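Ticket 332: Kikside deer and boar repeller, unit stops sounding after dark
Status: open, waiting on supplier
Opened: 12/26/24

Problem as reported
Two Kikside units on the Burnus allotment fence are meant to keep wild boar off the plots at night. Since November boar have come through the lower hedge anyway and turned over the potato beds. The sales page claims a range of 300 feet. I have my doubts, but range can wait until the thing makes a noise.

Step 1. Batteries
Replaced all cells in both units. Daytime test button works on both. Sat out after dark with unit A: one chirp, then silence. Supplier says this is "normal learning behavior." I asked what it is learning and got no reply.

Step 2. Sensitivity
Turned from medium to high on both. Unit B now goes off for cats, bicycles and the wind in the bean poles. Unit A still quiet. Boar tracks the next morning within a few steps of unit A, so I don't accept that nothing walked past it.

Step 3. Swap positions
Put A where B was and B where A was. The fault moved with unit A. That should rule out the hedge, the slope and the "damp ground effect" the supplier brought up in the second email.

Step 4. Firmware
Loaded the update from the Dillerano download page. It installed on B. On A the bar reached the end and the old version number came back. Tried again with a different cable, same result.

Step 5. Light sensor
My best guess at the moment is that unit A reads darkness as a covered sensor and shuts itself off. With a flashlight held 200 millimeters from the lens it sounds every time. Take the light away and it stops.
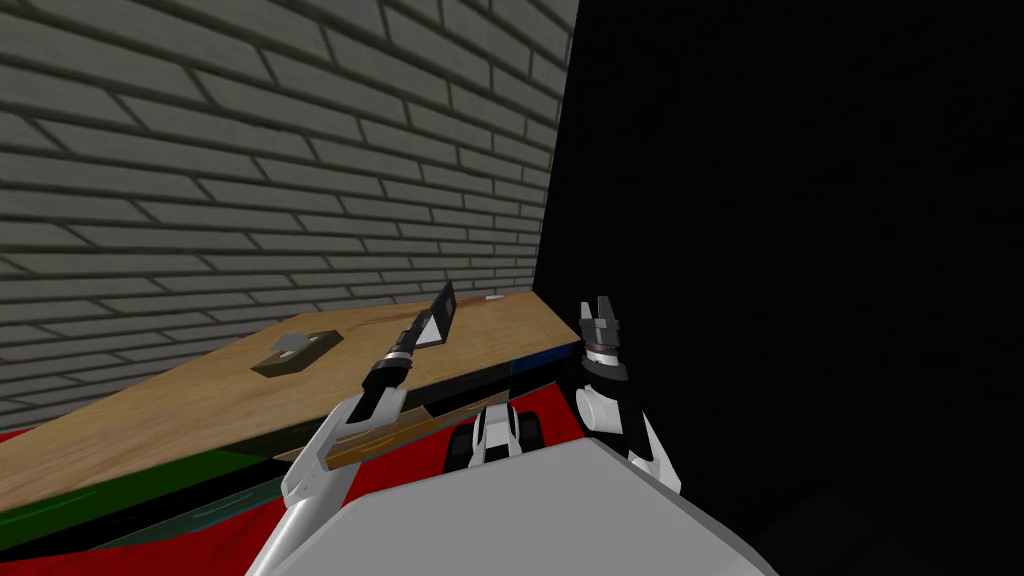

The supplier now wants a bench test in the dark before they will talk about a replacement, and I don't see what a bench will show that a fence didn't. If it has to be done, put the unit on a plain wooden tabletop against a wall, with black darkness to one side, and walk toward it from that side. Leave the flashlight off. I will do it once and write down the result.

Supplier reply
"Boar may become used to sound. We suggest adding our scent granules." Declined. They can't get used to a sound that isn't being made, and the Sfakianakis granules we tried last year were dug up along with the potatoes.

Still open
Replacement for unit A, or refund.
Any proof of the range figure, measured outdoors.
Whether unit B puts boar off at all. So far I only know it annoys cats.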